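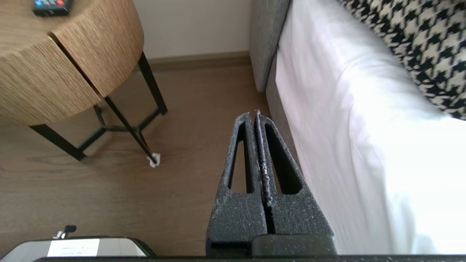
I've been putting off this post until the second batch of runs was in, and now it is, so here goes. We got the bedroom results! And they're so much better than I'd let myself hope for.

Quick recap for anyone who missed September. Jade Clegg and I have been working on a question that sounds almost too small to be a project: can an arm learn to pick things up off the floor of a real home if the only thing it ever sees is the view from its own wrist? No camera on a tripod, no map of the room, no model of the furniture. Our lab setup (the one we call Sison) had an overhead camera for years, and everybody loved it, me included. Then you carry the arm into a bedroom and there's nowhere to hang the thing.

So, wrist only. The trouble is that the fingers fill a big part of the view. My first instinct was to mask them out, paint them flat gray, and let the network look at the rest. Fasil Kahsay talked me into trying the reverse and leaving them in, specks and all. He thought the network might use the fingertips the way you use the front sight of something, as a fixed point to line the world up against.

He was right, and I'm so happy about it. Same training demos, same network, and 20 grasp attempts for each version, all in the narrow bit of floor between the bed and the side table. With the fingers masked we got 4 clean pickups. With the fingers left in we got 30 percent more of the approaches ending over the target, and the pickups went up along with them. I'm holding back the final pickup number until Jade has rescored the videos without knowing which version she's watching, and I really want to do that part properly.

What I love most is the way it fails now. The masked version would drift toward anything bright, and a bedroom is full of bright things. White bedding in strong light is brutal, it just eats the exposure and small pale objects on the floor stop standing out. The new one still gets it wrong there, but it slows down, wobbles a little, and often comes back (I may have cheered at a laptop).

Two things I don't understand yet. Table legs still confuse it, especially thin ones that cross, and I can't tell whether that's a depth problem or we simply never showed it enough of them. And Stavros Kneževič asked what happens if you clean the fingers or swap in a fresh pair. Great question! If the network has latched on to the specks instead of the shape, we're in for a bad week. That's the next test, with 2 new sets of fingers that Senad Softić is printing for us.

If you've tried anything like this with the gripper left in view, please write to me. I'd love to compare notes, even messy ones.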